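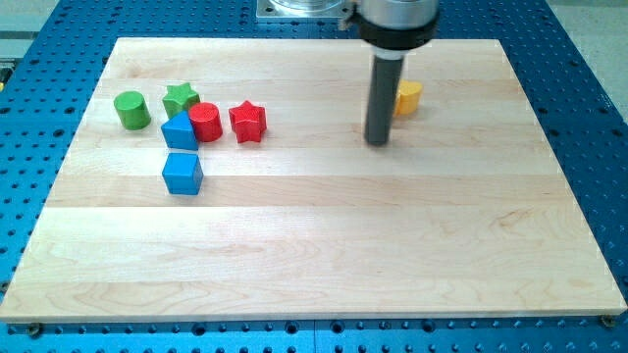 Vol. 6, No. 3, p. 40

SALTON WARE
a story

Landry had the teapot in his coat. Wrapped in a dish towel, spout up, lid in the other pocket so it wouldn't knock. Two blocks from the bus. Rain the whole way. He kept a hand flat on it like a man with a stomach ache.

Pichler's shop was shut. Light on in back though. He knocked with his elbow.

"We're closed, Clifford."

"I know you're closed."

"Then what."

"Let me in, Hubert, I'm soaked."

The bolt, the chain, the other bolt. Inside it smelled of glue and old newspaper. Plates up the walls, plates on the stairs, a whole dinner service stacked on the radiator that hadn't worked in years. Pichler cleared a spot on the desk with his forearm. Looked at the coat.

"What have you got."

Landry unwrapped it. Yellow glaze, brown leaves running up one side, the handle a bit too big for the body. A hairline under the spout. He set the lid on and turned it till it sat.

Pichler didn't touch it. Then he did. Picked it up, turned it over, carried it to the lamp.

"Where?"

"House sale. Out past Plilton. Box of kitchen stuff, ten dollars the box."

"Ten dollars."

"There was a colander too."

No mark on the base. There wouldn't be, not on Salton. The old man never marked anything he was proud of, only the seconds, and the seconds he sold off the back of a truck. Everybody who collected knew that. Three of these teapots, the books said. One in the museum at Herkia. One broken in the move. One that Stankevičius had thrown and carried home under his arm the night the kiln went out for good, and his wife never let anybody see it.

Pichler ran a thumbnail along the foot ring. Stopped. Went back.

"There's a nick," he said.

"I saw the nick."

"No. Feel."

Landry felt. A little notch, glazed over. So it was made before the firing. Somebody had pressed a nail in the wet clay, once, and left it.

"That's his," Landry said. "Isn't it? That's Stankevičius."

Pichler sat down. He was a big man and the chair let him know. For a while just the rain, and the clock that ran fast.

"I worked there one summer," he said. "You knew that."

"You never said."

"I packed. Straw and crates. Sixteen years old. He let me make one thing, end of May, because it was my birthday and the foreman was out sick. I made a teapot. I got the handle wrong."

Landry looked at the handle.

"He said leave it, it's a good handle for a man with big hands. Then he gave me a nail and told me put something on it so I'd know it agian. I couldn't think of anything. I just pushed the nail in."

"Hubert."

"I thought they smashed it. They smashed everything that didn't match."

Landry did the sum in his head, he couldn't help it. What the thing was worth five minutes ago. What it was worth now. The roof, the car, the business with his sister. All of it sort of going off down the street in the rain without him.

"You could keep quiet," he said. "You're the one they'd ask. Herkia would ring you up and you'd say yes or no."

"I could."

"I'm only saying."

"I know what your saying."

Pichler took the lid off and looked inside. Brown, from years of tea. Someone had used it every day, by the look of it. He sniffed at it. Put the lid back and it didn't seat, so he turned it, a quarter turn left, without looking, and it dropped in.

"You eat yet?" he said.

"No."

"There's soup." He got up. Filled the kettle at the little sink in the corner, lit the ring, stood there with his back to the room. "Does it pour, do you know? It used to drip. I was worried it would drip."

"I haven't tried it."

"Well," said Pichler. "Get the cups."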